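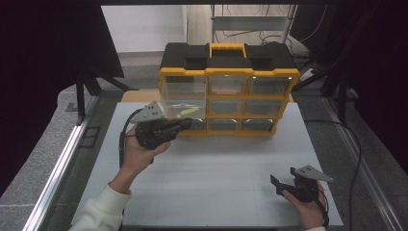
A storage organiser with clear drawers and a yellow carry handle.

Padell questions "lifetime" claims on home storage

3 Dec 2024

Repair and reuse charity Padell has today called on shops to stop using the word "lifetime" on plastic storage unless they can say whose lifetime they mean.

The Ustcombe charity asked 218 households how long their last drawer unit or toolbox had been in use before a part broke. Only 32 had kept theirs for more than ten years. Most of the rest blamed a catch, a runner or a handle, and very few had been able to buy a spare.

"We keep hearing that these things are built to last," said Mamta Malhotra, head of research at Padell. "Perhaps some are. We asked sellers for the test results behind the claim and were mostly sent the brochure again."

Padell is also doubtful about a voluntary durability label due to be tried out in Ustcombe shops in February. Under the draft rules, makers would award the label to themselves.

"I'd like to be proved wrong, but a badge you print yourself doesn't tell a shopper much," said Nassoro Athumani, who runs the charity's repair bench on Enache Road.

The charity wants spare drawers and handles kept on sale for at least eight years, with prices shown beside the main product.

The full survey can be read at Padell's Enache Road office. Press enquiries should be sent to Chantal Bélanger in the Padell press office.

Ends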